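## Section 4: Setting Up Your Coneo Home Inventory

Now the fun part begins! Once Coneo is installed, you can start turning a houseful of belongings into a list you can search in seconds. Set aside 15 minutes for your first room — it goes quickly once you get the hang of it.

1. Open Coneo and tap **New Home**.
2. Type a name for the home and tap **Save**.
3. Tap **Add Room**, then pick a room type or make up your own.
4. Add the large furniture first. Every piece becomes a "parent," and whatever you store in it gets filed underneath.
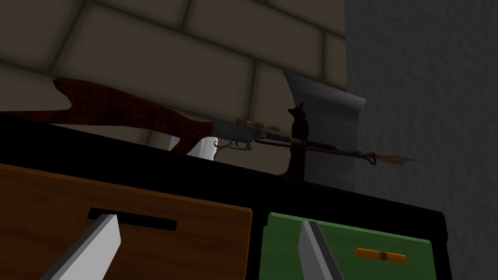 *Fig. 4-1. Dark cabinet with drawers; enter each drawer as its own location.*

5. Tap the parent and choose **Split into Locations**. Name each one by color, position, or contents.
6. Add your items. You can paste up to 50 names at once, one per line, and Coneo sorts them for you!

**Note:** A single home holds up to 2,099 items. The counter at the bottom of the screen turns orange when you get close.

### 4.2 Fixtures and high places

Lamps, shades, and wall shelves are easy to forget, so Coneo gives them a list of their own.

1. In the room view, tap **Look Up**.
2. Add anything that hangs or is mounted.
3. Enter a purchase price if you have one — it carries straight over to your insurance report.

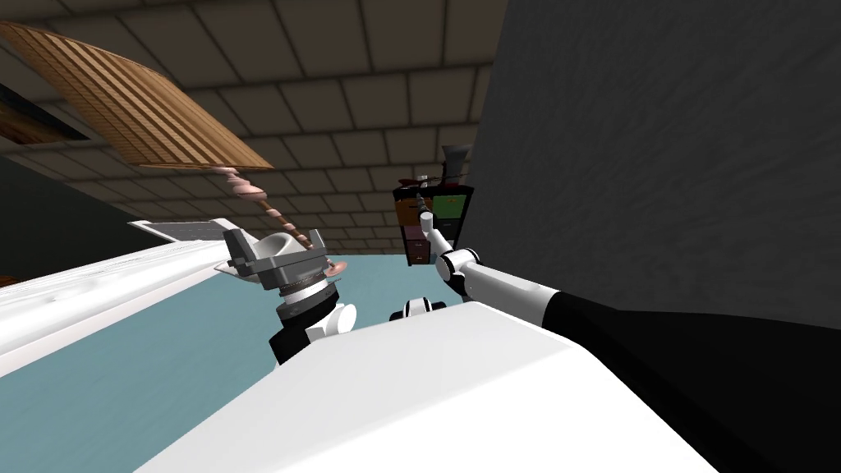 Damian Berchtold wrote to us that he had skipped the Look Up list completely, then went back in February and added $289 worth of lighting to his report in one evening.

**Caution:** Deleting a parent also deletes every location and item under it. Move the items first, or export a backup from **Settings > Export**.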